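Courses > Materials and Surfaces > Unit 4 > Chapter 9

Last updated 2023-07-21

Chapter 9
Wood as a Working Surface

Wood has been used for tables, benches and counters longer than any other material, and it is still the most common choice in homes and small workshops. This chapter looks at how a wooden surface behaves over time: how it takes up and gives off moisture, how it wears, and how a finish changes both. Chapter 10 covers stone, metal and plastic surfaces, and the comparison tables at the end of that chapter draw on terms introduced in this one.

9.1 Moisture and movement

Wood is made of long, hollow cells that run mostly in the direction the tree grew. The cell walls hold water. When the air is damp the walls take up water and swell, and when the air is dry they lose it and shrink. Almost all of this movement is across the grain. Along the grain it is small enough to ignore in most furniture.

A tabletop glued up from solid boards will therefore get wider and narrower through the year while its length stays nearly the same. If the top is fixed rigidly to its frame, something has to give - usually the top splits. Makers avoid this with slotted screw holes or wooden buttons that hold the top down but let it slide.

The Kastis survey, which you will use in Exercise 3, followed 300 tabletops in houses and schools. Of these, 71 had at least one open crack by the end of the survey, and most of the cracked tops had been fixed without any allowance for movement. Readings were taken each May.

9.2 Wear

A surface wears in two ways. Abrasion removes material a little at a time, as when grit is dragged under the foot of a lamp. Indentation presses the fibers down without removing them, as when a tool is dropped. A dent in bare wood can sometimes be raised with steam. A scratch cannot, as the fibers have been cut.

Hardness varies a great deal between species, and also within a single board. In many softwoods the pale early growth is much softer than the dark late growth, so an old pine bench often has ridges that can be felt with the fingertips.

9.3 Finishes

Finishes fall into two broad groups. Penetrating finishes, such as oils, soak into the cells near the surface. Film finishes, such as varnish, dry as a separate layer on top. Oils are easy to repair but give less protection against water. Films protect well until they are broken, and then the whole area may need to be sanded back.

Color also affects how a surface is used. Small dark parts are easy to find on a light top, and dust shows less on it than on a dark one.

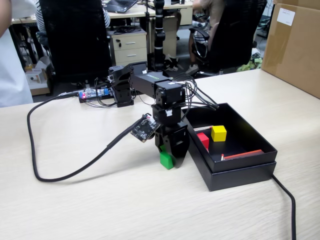
Figure 9.1 Black equipment and a green cube against a light beige wood-grain tabletop.

Before you start Section 9.4, sand one face of your sample block with 600 grit paper and leave the other face as it is. Wipe both faces with a damp cloth, let them dry, and write down what you feel on each. Keep the block for the Nokus test in Chapter 10.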